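Skellotar sales slow after launch week, Larnbridge figures show
19 May 2024

Sales of Skellotar, the turn-based strategy game from the small studio Goltia, fell sharply in its second week, according to figures released by its publisher, Larnbridge.

The game sold 2,905 copies in its first seven days on PC and 1,280 in the seven that followed. Both numbers cover downloads only and leave out copies given to backers of the original funding campaign. Returns have already been deducted. 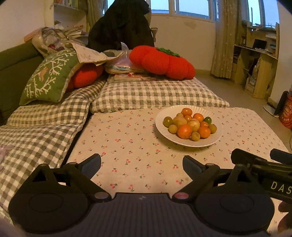 Will the console version still be released?
Larnbridge says it will, and gives November as the month. The price has not been set, and the publisher has not said whether the console and PC versions will share online play.

Gergely Bognár, lead designer at Goltia, said the drop was steeper than the studio had planned for. He put part of it down to a fault in the save system, which could corrupt a campaign file if the player quit during an enemy turn. A patch has been issued. It also shortens loading times between maps and corrects the unit cost shown in the supply screen.

"Players were losing evenings of progress," Bognár said. "We fixed the save code first and moved everything else back."

The patch does not repair files that were already damaged. Players affected can restart from the last completed chapter through a new option in the main menu.

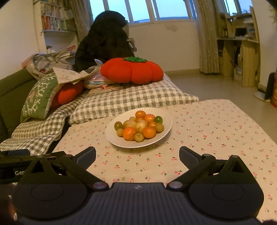 Plate of mixed fruit on a table with a cream cloth.

An expansion named Bermúdez remains in development. It adds 18 maps and a naval supply system, and raises the limit on units in a single battle to 100. The present limit will stay in place for online matches, where larger armies caused timing errors between machines in testing.

Larnbridge did not give a sales target for either the base game or the expansion. It will next report figures once the console version is on sale.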